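The Second Quote

The quote from Ferness came to 16 pages, and she read it on the late train with a pencil. The hand was on page four. The fingers were on page five, priced separately, as though a person might want one without the other.

"It's a good hand," her brother-in-law had said. He had sold photocopiers for years and thought everything was a good something.

Zasa wanted less for theirs and 200 a month for what they called peace of mind. She had asked what happened in a month when she had no peace of mind. The man on the phone said he would get back to her.

By December the hotel had to decide. The linen room was short of two people and the owners had read an article. So she went to the Zeden office, signed a visitors' book, and stood on the carpet with her coat on while they talked about payback.

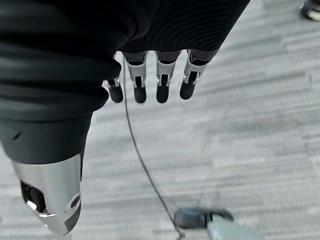

"And the sleeve?" she asked.

"The sleeve's a consumable," the salesman said.

"How much?"

He looked at his tablet. "466. You'd want a spare."

She wrote it down. Under it she wrote cable, fingertips, training, insurance, and whoever comes out when it stops. There were 11 lines by the time he offered her coffee, and only three of them were in his brochure.

"Can it fold a fitted sheet?"

"That's on the roadmap."

"I can't fold a fitted sheet," she said, "but I don't cost that much."

He laughed longer than he needed to. On the bus back she rang Boonyarit, the laundry firm by the ring road, and asked what they would charge to collect twice a week until spring.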